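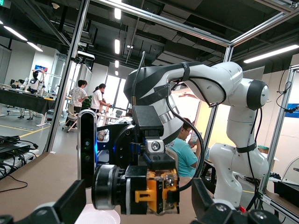 Lanivach G2 two-finger gripper: review after 159 hours on the bench

Reviewed by Kacper Czerwiński

Verdict: good grip, good software, poor cable management. Two faults in the test period, one of which I would class as a safety matter. Not recommended for unattended work until the connector is changed.

Background

We bought the Lanivach G2 to replace an older pneumatic gripper that needed its own air line and leaked. The replacement had to be electric, had to fit the wrist flange on our arm without an adapter plate, and had to handle tableware, which is most of what we pick. The G2 met all of that on paper. The Nernmont unit we also considered has a longer stroke but weighs more than our payload budget allows once a plate is in the fingers.

Installation

Mounting took one person less than an hour. The bolts supplied were the correct length. The manual gives a torque value for the flange bolts but none for the finger screws, and support took two emails to supply it. Power and data share a single cable that leaves the gripper at the side, close to the wrist joint. Lanivach includes one strap for securing it to the arm. One strap is not enough, as described below.

Normal operation

Force control is the best part of the product. Grip force can be set in small steps, and the fingers stop cleanly on contact. Thin plates were picked by the rim at 25 percent force with no chipping. Mugs needed more, and a glazed bowl slipped until we fitted the softer pads. Finger position repeats well enough that we did not have to recalibrate between sessions.

The motor housing gets warm in continuous use but never too warm to touch. Noise is low. The configuration page loads in a browser and does not require an account.

Fault 1: loss of communication with the fingers closed

At hour 84 the gripper dropped off the bus in the middle of a lift. The arm controller reported a timeout and stopped, as it should. The fingers stayed closed and kept hold of the plate. On a power cut or a lost connection the G2 holds its last position, and the data sheet says so.

The cause was the cable. With the wrist rotated close to its limit, the slack loop pulled tight and put a side load on the connector at the gripper end. The connector has a friction fit and no locking collar. It had backed out far enough to break the data contact while power stayed on. We reseated it, added two more straps along the upper link, left a larger loop at the elbow and limited wrist rotation in software. The dropout has not come back.

Fault 2: movement on reconnection

This is the serious one. While reseating the connector, Nobuhle Nel had one hand on the plate. When the data contact was restored, the gripper ran its homing routine without a command. The fingers opened fully, closed fully, then opened again. She had already pulled her hand back when the plate came free, and she was not hurt. The plate broke on the table.

The arm itself did not move. It was in a protective stop, and the enclosure interlock was working. The gripper takes its power from a separate supply that the protective stop does not cut, so the interlock had no effect on it. That part is our wiring and our mistake. The automatic homing is Lanivach's decision, and I think it is a bad one. An end effector should not move because a plug has been pushed in.

We repeated the test with the fingers empty and hands outside the panels. The gripper homed every time the data line came back, at full speed, whatever force limit had been set. The manual mentions homing at power-up only.

Response from the manufacturer

Lanivach confirmed the behavior within a few days. Firmware released in October adds a setting called "home on command," which is off by default. Turn it on before doing anything else. A locking connector is said to be planned for the next hardware revision, with no retrofit for existing units.

Changes on our side

Gripper power now goes through the same safety relay as the arm. Anyone working on the connector removes the part first and switches the gripper supply off at the cabinet. We printed a small strain relief that clamps the cable at the wrist; the one Botha sells for a similar gripper fits after light filing. The Pateritz cable sleeve we tried was too stiff and made the side load worse.

Pros: fine force control, repeatable, quiet, simple browser setup
Cons: friction-fit connector, one strap supplied, homing on reconnection unless disabled, gaps in the manual

Rating: 2 out of 5 as shipped. I will revise it if the locking connector appears.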